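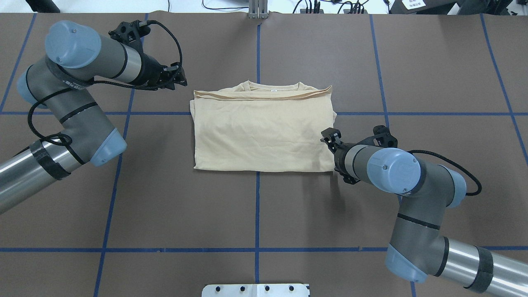

According to one parent who came to the May open day at Sturen, the folding table was the only stop where the kids asked to go around again. We got enough questions afterward about how to run a table like it that I wrote up the steps.

7 min read | 182 shares

How to run a shirt-folding demo for visitors

1. Pick your shirts. Use plain T-shirts in one size. Fold each one by hand before the day so you know what a good result looks like, and keep that one nearby so visitors can compare.

2. Tape the table. Lay the long strips first, then the ones that cross them. We use blue painter's tape. It comes up clean at the end of the day and people can see the lines from the back row.

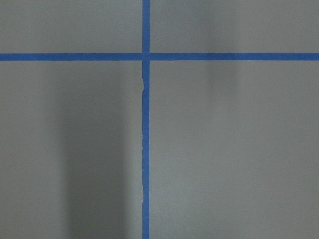

Tape crossing on the work surface. Look for uneven edges like the ones on the lower strip.

A small step in the edge won't spoil a demo, but press down anything that lifts. Sleeves catch on loose tape. If a strip is badly out of line, pull the whole strip and lay it again. Patches look worse than what they cover.

3. Home both arms. Do this before the doors open, with the table clear. Run each arm through its full reach at low speed and watch the cables. They need enough slack for the wrist to turn, and none of it should drag over the shirt.

4. Set the start position. Line the shirt up with the tape, collar away from the arms. Flatten it with your palms. Most of our bad folds in practice came from a sleeve tucked under the body.

5. Run it slow. Our Gustar software has a demo speed setting and we left it on all day. At full speed people miss the part where the grippers pick up the fabric.

6. Let it fail. When a fold goes wrong, stop the arms, shake out the shirt and start over. Tell visitors what happened. They were more interested in that than in the good folds.

7. Plan the talk. Keep it shorter than two folds, then take questions while the arms keep working. Put one person on the stop button who does no talking at all – we tried to combine the two jobs in rehearsal and it went badly.

At closing, park the arms, cut power and then pull the tape.

Comments (3)

rudarov_shop: Do you retape between sessions or does one layout last the day?

Sturen: One layout lasted. We checked it at lunch.

Krishnan: Step 6 is good advice. We used to hide the bad folds behind a restart and people noticed.

108 people found this page useful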